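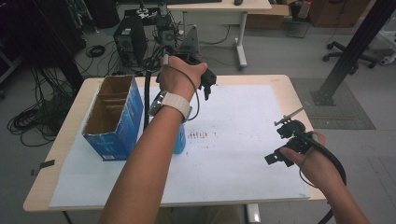
Snežana Halilović asked, when she read the draft of these notes, whether I was going to say how many demonstrations is enough. I'll get to it, but the short answer is that I don't know, and the number matters less than I thought it did in April.

Start with the task. Hand-held grippers, one in each hand, a table covered in paper, a box and a bottle. The person does the job, the grippers record it, and the policy trains on the recordings. Project name is Istisero. Say it once and move on.

Pause here. Ask who has collected their own data. Expect a few hands.

First batch was 300 demonstrations, all from one operator, Krum Trajkovski. Krum is quick and tidy. The policy learned to be quick and tidy, and when it missed a grasp it had no idea what to do next, as Krum hardly ever missed.

Second batch took us to 600. Changes:

Four operators, two of them left-handed.
Box start position moved between takes.
Deliberate bad approaches, then a recovery, all in the same take.

We threw out 51 takes from the second batch. Most were tracking dropouts. A few were people talking to someone and stopping halfway through a reach. Keep a written rule for what gets thrown out and agree on it before you start. We didn't, and Snežana and I relabelled the whole lot over a weekend.

Next slide, view from the gripper. 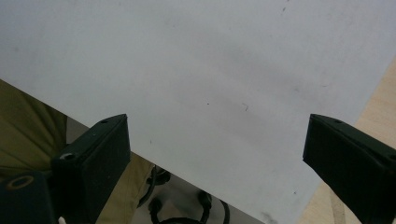 Notes for this section: 4 min read

Let them look at it for a moment. At this point the model has two fingers, some white paper, a bit of tabletop and the floor. A fair bit of what the operator knows is out of view. If you judge a take from the head view only, you'll keep ones the wrist view can't support. Review both, side by side, at normal speed.

Clothing and floor get into the wrist view as well. We now vary what people wear between sessions.

If time is short, skip the Drandgate comparison and go straight to costs. Operator hours were the biggest line, then review. Storage was small.

Back to Snežana's question. Plot success against number of takes for each operator separately. Ours flattened early for Krum and kept climbing for the mixed set.

Questions. Someone will ask about gloves. We haven't tried them.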